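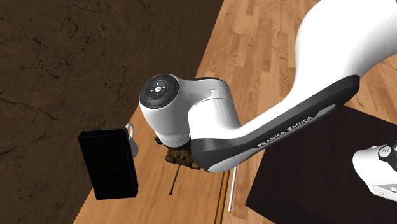 How much of a robot arm project can you do before you own a robot arm? Most of it, as we've been finding out at the Plistusham shared workshop, and it has been the happiest stretch of tinkering any of us can remember.

Regular readers will know that we have been saving towards a proper arm of our own, and that the saving has gone rather slowly. (The tin stands at £591, thank you all, and please keep going!) In the meantime we have been building the whole thing in simulation, on the big computer by the kettle. The make-believe bench has a wooden top, with a mug, a black box and a toy tank set out on it, and the arm is a Franka Emika model that we could never afford in real life. We can bump it into things all evening long and it costs us only the electricity.

We have called the project Grillura, after a long discussion that I won't repeat here. The job we've set ourselves is to have the arm pick up the tank and put it down somewhere else without disturbing the mug. It sounds like nothing at all until you try it. That gun barrel is long and thin and sticks out a good way, and working out where the fingers ought to go has used up 36 pages of the project notebook. My own first attempt at a grasping routine was, I am sorry to say, dreadful.

The lighting and the surfaces took us longer than they should have, too – I lost two whole evenings to the grain on the tabletop and regret neither of them. The parquet floor was somebody's idea of a treat, and I have grown very fond of it.

Alongside all this, the real bench is coming on nicely. The frame is bolted together, the top has had its second coat of oil, and Tejada, our little home-made gripper, now opens and closes when it is told to, which it certainly did not in September. We still need a decent power supply and up to 34 M5 bolts, so do have a look in your sheds.

Grillura evenings start at half past six, and you needn't know any programming to come along. Bring a mug, as ours are mostly spoken for.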